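3.2 Montagem da tarefa e recolha de demonstrações

A tarefa escolhida pelo grupo para a segunda fase foi a do "pequeno-almoço": pegar no prato com as duas mãos, centrá-lo na mesa, pôr a fatia de pão em cima. Parece pouco. Na primeira fase (secção 3.1) os alunos tinham trabalhado só com uma mão e blocos, e a passagem para duas mãos custou mais do que o previsto no plano da disciplina.

Equipas de 3 alunos, 2 equipas por turno. Cada equipa gravou 20 demonstrações por teleoperação antes de poder treinar o que quer que fosse. No fim do semestre o conjunto tinha até 300 episódios, contando os repetidos e os que foram depois marcados como falhados – a separação está na Tabela 2. O critério de falha foi definido pelos próprios alunos e mudou uma vez a meio, o que obrigou a rever as etiquetas do turno da manhã.

Posição inicial do prato: livre dentro da zona central. Posição do pão: sempre à direita do prato, afastado. A equipa Gindent propôs variar também o lado do pão, mas ficou para trabalho futuro. A Fig. 4 mostra as mãos na fase de aproximação, vistas da câmara da cabeça. 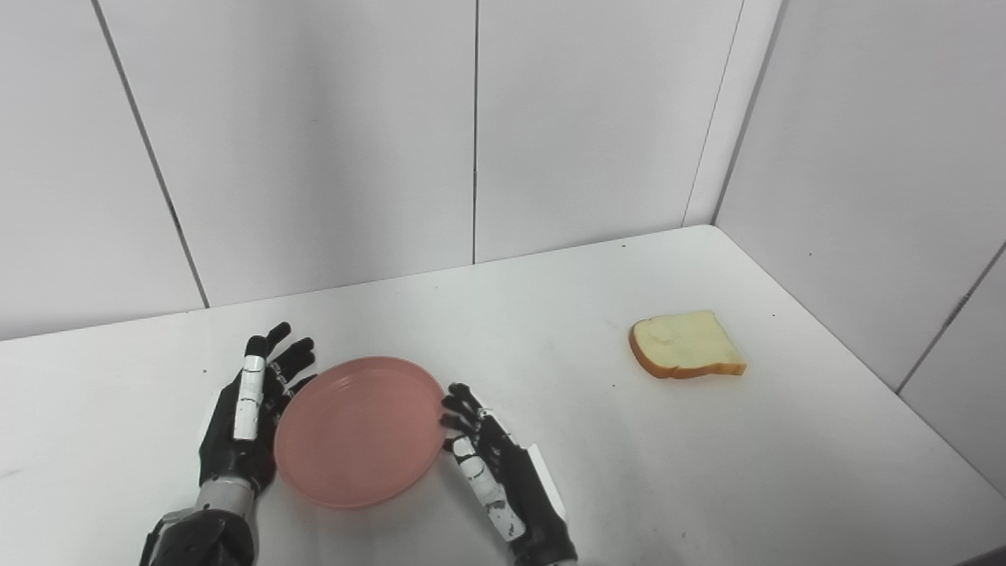 Tudor Dumitrescu

Fig. 4. Aproximação bimanual ao prato. Mão esquerda ao alto, palma virada para o prato; mão direita com os dedos curvados para o rebordo. Fatia de pão mais atrás, à direita.

A dificuldade maior foi o rebordo. É baixo, e com o prato raso os dedos tendem a passar por cima ou a empurrar em vez de prender. Duas estratégias apareceram nos dados: (a) apertar dos dois lados ao mesmo tempo, (b) encostar primeiro a esquerda e usá-la como batente. A equipa Kivura usou quase só (b), a Gindent misturou as duas sem dar por isso. Consequência no treino – a política da Gindent hesitava a meio caminho, com as mãos paradas perto do prato, comportamento que atribuimos à mistura e não ao tamanho do conjunto. Não foi feito teste separado para confirmar.

Outra nota, sobre o contraste. Mesa branca e paredes brancas, portanto o fundo dá pouca referência ao modelo visual. O prato cor-de-rosa segmenta bem, o pão nem tanto (miolo claro). Irina Stoica sugeriu uma toalha escura; experimentada numa sessão só, sem resultados que se possam comparar.

Sobre a parte pedagógica: os diários de bordo dos alunos mostram que a maior parte do tempo foi para calibrar as luvas e rever gravações, pouco para o código. Delia Cârstea, que acompanhou o turno da tarde, regista o mesmo nas suas notas. Para a proxima edição, que arranca em outubro, a calibração passa para a primeira aula e o critério de falha é fixado antes de gravar.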